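Pamness Library to Reopen Its Study Floor After Refurbishment

March 25, 2026

The upper study floor at Pamness Library will reopen to readers next month, following a programme of repairs to the roof, lighting and heating.
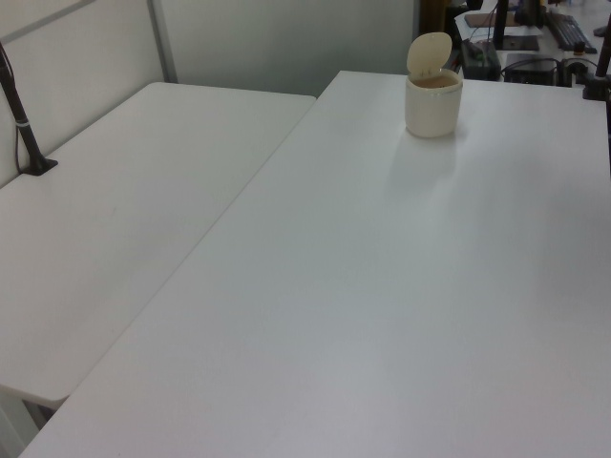 What will change for readers

The floor has been closed since October, when water was found to be entering through the older part of the roof. The damaged section has been replaced in full, and the ceiling beneath it has been insulated and repainted. Heating on the floor can now be controlled separately from the rest of the building.

Readers will have the use of a quiet area on the side facing Rireck Street, where conversation and telephone calls will not be permitted. The remainder of the floor will be available for group work, homework support and small meetings. Two rooms may be booked in advance, for up to 2 hours at a time, by anyone holding a current library card. Bookings can be made at the ground floor desk or by telephone.

Local history collection

The local history collection, which was moved into storage when the floor closed, will return to its former place beside the lift. It consists of 2,433 items, among them parish maps, trade directories, school registers and the papers of the former Rireck Tramway. Each item was checked for damp before being packed, and a small number were sent away for repair.

A new catalogue of the collection has been prepared during the closure. It replaces the card index, which had not been kept up to date and did not include recent gifts. Readers wishing to consult maps or registers are asked to give notice of two working days, so that the material can be brought out in time for their visit. Directories will remain on open shelves.

Takumi Nagano, head of library services, thanked readers for their patience over the winter.

"We are aware that many students had to travel to other branches in order to find a place to work, and that those researching family history were without the collection for longer than we had planned," he said. "The repairs to the roof proved more extensive than the first survey suggested. We are satisfied that the building is now sound."

Building works

The works were carried out by Ovance, which was also responsible for the repair of the library's front steps. The lending library and the children's section on the ground floor stayed open throughout, although hours were shortened on a number of occasions while scaffolding was put up and taken down.

The rear entrance on Abubakar Lane will remain closed until the paving has been relaid. Visitors who need step-free access should continue to use the main entrance, from which the lift serves both floors.

Opening hours for the study floor will be the same as those for the rest of the library. Evening opening during the examination period will be announced separately, and notices will be displayed at the main entrance and at all other branches.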